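Call for participants: student bin picking project, spring intake

The Skirotlow student robotics project is looking for new members to join from April. We have places for up to 33 people across three groups (grasping, vision, and operations). You do not need to have worked with a robot before. You do need to be free two evenings a week and to be enrolled on a taught course, at any level and in any department.

Posted: Feb 26, 2026

What the project does

We enter a yearly picking competition for student teams. Each team gets a bin of mixed household objects and toys, and has to get them out one at a time without help from a person. The object list changes every year and part of it is kept back until the day. Last season our team logged 3,656 pick attempts in practice and finished mid-table. The main weak point was soft items lying up against hard ones, and that is where most of this year's work will go.

The arm, the bin and the gripper are already in place. New members start on the existing set-up in their first week, after the safety briefing.
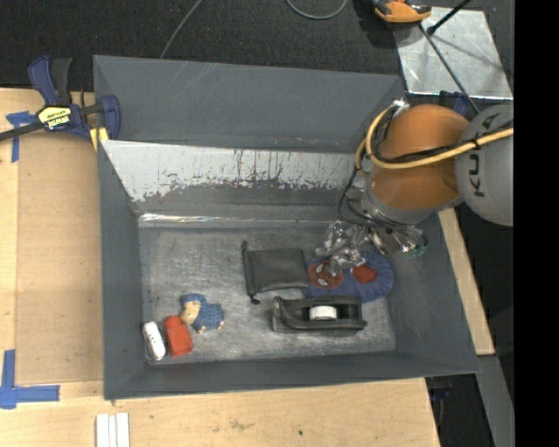 Practice runs are done in pairs. One person sets out the objects and calls the start, the other watches the arm and keeps a hand near the stop button. Both fill in the run sheet afterwards. You will do a fair amount of this whichever group you join, so please don't apply if you only want to write code from home.

The groups

Grasping, led by Anselmo Damasceno. Finger design, fitting and repair, and choosing where to take hold of an object. Useful: some workshop experience, patience with small screws.

Vision, led by Colette Jacquet. Labelling, training and testing. There are 1,038 images from last season still to be labelled and everyone in the group takes a share. Useful: basic Python.

Operations, led by Ojārs Jankauskaitė. Run sheets, the object store, bookings, travel to the competition. Useful: being organised and answering messages.

You can give a first and second choice. We try to go with the first but can't always.

Time and costs

Two evening sessions of two and a half hours, plus one full practice day each month. Members going to the competition will need to be away for four days. Travel and rooms are paid for by the project. There is no membership fee. This is unpaid and does not carry course credit — some departments will accept it as a project topic, but you have to arrange that with your own tutor.

How to apply

Send one page to Jérémie Maillard through the Skirotlow contact form. Say which group you want, what you have made or mended before (it need not be a robot), and which evenings you can't do. No CV or references. We had 78 applications last time, so replies may take a couple of weeks.

Short informal chats will be held before the start of April. Access needs can be raised on the form or in person.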